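分类:通票与门票 | 山区 | 自由行
2019年2月22日 文:Grarora 产品组

Drokmont 九景通票(Plorow 发行)

成人价 132 欧元,自首次刷票起连续 11 天内有效,覆盖 Drokmont 山区 9 处收费景点,每处可入场一次。电子票,不寄送实体卡。

Plorow 给这张票写的宣传语是“一票在手,玩遍全山”。我们卖这张票,但这句话我们没有照搬到标题里。“全山”二字水分不小:山北侧的步道本来就不收费,南坡的两家私营滑索公司没有加入,湖区的游船只包含短程航线。买之前请把下面的内容看完,尤其是“不包含”那一段。看完觉得不划算,单买门票也可以,本站同样有售。

包含哪些景点

Hviid 缆车往返一次(限同日上下山,上山时指定时段);山顶观景台;冰蚀谷栈道;旧矿坑导览(仅限地面展厅和第一层巷道);湖区短程游船;高空绳索公园初级线路;林间雪橇滑道两次滑行;温泉浴场平日入场;山区民俗馆。

逐项说几句我们的看法。

Hviid 缆车是整张票里单价最高的一项,也是大多数人买通票的理由。宣传页上说持票者“优先登车”,我们向对方追问过几次,得到的答复是持票者可以不去售票窗口排队,但登车口的队伍和所有人共用。旺季真正费时间的恰恰是登车口。去年夏天的周末上午,那里排队超过 30 分钟很平常。所以“优先”这个词,请按“省去买票”来理解。想少等,选最早的时段,或者午饭以后再上山。下午上山要留意末班下行车的时间,通票不承担误点之后的下山费用。

观景台和缆车分开计算成两处景点,我们一直觉得有些牵强。观景台就在缆车上站旁边,几乎没有人会坐了缆车却不去观景台,也很少有人不坐缆车专门走上去看一眼。把它单列,景点的数目好看一些。不过观景台单独购票确实要收费,所以严格讲也算不上错。

冰蚀谷栈道值得去,雨后水量大时尤其好看,路面也尤其滑。栈道管理方会在风大或落石风险高的日子临时关闭,关闭通知贴在谷口,网上的更新常常慢半天。Plorow 不为单个景点的临时关闭退款,这一条写在条款靠后的位置,字很小,我们把它挪到这里来。

旧矿坑的导览我们保留意见。讲解只有当地语言和英语,中文讲解器在宣传册里出现过,但我们去问的时候,前台说还在筹备。票里只含第一层巷道,更深处的小火车需要现场补差价。宣传照片用的几乎都是小火车。带孩子去的家庭请提前跟孩子说清楚,免得到了门口才商量。

湖区游船短程航线绕湖湾一圈,中途不靠岸。想去对岸小镇吃午饭的,短程票用不上,要另买长程票,通票在这里不能抵扣。船的甲板层风大,五月的早晨也要穿外套。

绳索公园初级线路有身高要求,没有达到的孩子不能上,也不能把名额转给家人。中级和高级线路另收费。对成年人来说初级线路有点短,玩过类似项目的人多半会觉得意犹未尽,然后掏钱补票。这大概也在运营方的计算之内。

雪橇滑道包含两次滑行,必须在同一天用完。雨天停运,轨道潮湿时也停运,什么算潮湿由现场人员决定。

温泉浴场写的是“平日入场”,周末和当地公共假日要补差价,毛巾和储物柜另付。票面时限也比单独购票短,泡完还想在休息区睡一觉的人要看着钟。

民俗馆规模不大,放在票里像是凑数,但馆里的老式滑雪板和手工雪鞋陈列得用心,下雨天进去待一阵并不亏。

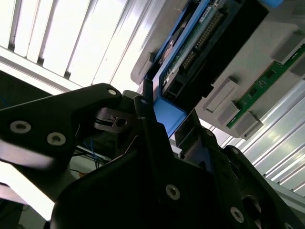

黑色夹爪与银色内六角螺钉,上方为灰色机箱

不包含哪些

停车费。山脚停车场按天收费,通票没有任何折扣。宣传册封底有一个停车标志,容易让人误会。

山区巴士。Plorow 的旧版通票曾经附带巴士,现行版本取消了,网上不少攻略还没有改过来。您如果看到有人说凭票免费坐车,先看看那篇文章是哪一年写的。

餐饮。合作餐厅提供的“持票者礼遇”一般是一杯咖啡或者一份小点心,前提是点了主菜。我们不把它算进票的价值里,也建议您别算。

保险。绳索公园和雪橇滑道会要求签署免责文件,通票本身不含任何意外保障。

到底划不划算

Plorow 页面上有一个“最多可省”的数字,是把所有景点的旺季窗口价加在一起再减去票价得出来的。能省到那个数的前提是:旺季去,全部去完,而且每一处本来都打算按窗口价买。满足全部前提的客人,我们没有遇到过几位。

比较实在的算法是先把自己肯定要去的地方写下来,去查这些地方当天的线上价,再跟 132 欧元比。缆车、观景台、游船和温泉都要去的人,通票大致持平,再加上绳索公园或滑道就开始有优惠。只想坐缆车看看风景,当天来回的人,买单票。行程里只有一个周末的人,也请谨慎,温泉要补差价,缆车又是最挤的时候,剩下的时间未必跑得完几处。

连续 11 天这个有效期听上去宽裕,实际用处要看住多久。多数客人在山区停留的时间远远短于这个数,后面的天数等于空着。有效期不能中断,也不能拆给下一位使用。从首次刷票那天算起,哪怕是傍晚才刷,也算一整天。我们建议第一次刷票放在上午。

儿童票我们不单独推荐。票价虽然低一些,但好几处景点对学龄前儿童本来就免费,买了儿童通票反而可能多花钱。请先查每一处的免票年龄,再决定要不要给孩子买。家庭套票的折扣也一样,算的是全家人一起把所有景点走完的情形。

季节与开放

山上的设施并不同时开放。缆车、观景台、民俗馆和温泉浴场全年营业,检修期除外。栈道、游船、绳索公园和滑道要等到五月,具体日期视积雪情况而定。眼下是二月,现在买票现在去,一多半的吸引力还在雪下面。Plorow 全年以同一价格出售,冬季并不降价,关于这一点我们向对方提过意见,暂时没有结果。冬天来的客人,我们的建议是缆车和温泉各买单票。

缆车每年春天有一段检修期,时间由运营方公布,往往公布得很晚。春季出行的客人请在订酒店之前先看检修公告。检修期内通票照卖,这件事我们也觉得不妥,所以本站会在检修期间暂停销售。

使用方法

下单后会收到一封含二维码的邮件。二维码可以存在手机里,也可以打印。山上部分地点信号很差,矿坑入口和谷口基本没有网络,请事先截图保存,或者带一张打印件。同行的每个人要有各自的二维码,一个码不能给几个人轮流刷。

Hviid 缆车必须预约时段。预约在 Plorow 的网页上完成,输入票号和姓氏即可。网页有中文版,但翻译不太可靠,“上行”和“下行”曾经被译反过,选完之后请切换到英文页再核对一遍。时段选定后可以更改一次。其他景点不用预约,矿坑导览除外,需要到现场登记场次,先到先得。

入场时有的景点会核对证件,有的不会。带上护照或清晰的复印件比较稳妥。

退改规则

尚未使用的通票,在计划使用日期的 30 天以前提出可全额退款,之后不退,改期需要支付手续费。一旦在任何一处刷过,整张票视为已使用。因天气导致个别景点关闭,不退不补。只有在缆车全日停运,且您已预约当天时段的情况下,才可以申请部分退款,申请由 Plorow 审核,我们代为提交,审核时间我们无法保证。

通过本站购买的票,退改请联系本站,不要直接找景点窗口。窗口人员看不到我们的订单,问了只会白跑一趟。

购票前常被问到的几件事

坐轮椅或推婴儿车能去哪些地方?缆车和观景台有坡道,民俗馆有电梯。栈道台阶多,矿坑地面不平,都不合适。宣传册上给栈道标了一个“适合全家”的图案,我们不认同。

可以带狗吗?缆车允许,须戴嘴套,另收费。游船看船员当天的安排,温泉和矿坑不行。

和酒店送的宾客卡能不能叠加?宾客卡一般给单张门票打折,不能用来抵扣通票。住的酒店如果送宾客卡,请把折扣也放进比较里,这样一比,通票的优势常常会缩小。

票价会涨吗?Plorow 没有通知我们。他们的页面上长年挂着“限时价格”的字样,从我们上架这款产品以来就没有拿下来过,请不要因为这四个字匆忙下单。

适合谁买:五月以后在山区住上几晚、腿脚方便、愿意每天出门的人。不适合谁买:冬季游客、只来一天的游客、主要为了休息的游客。拿不准的,可以把行程发给 Grarora 客服,由我们按单票价格替您算一遍。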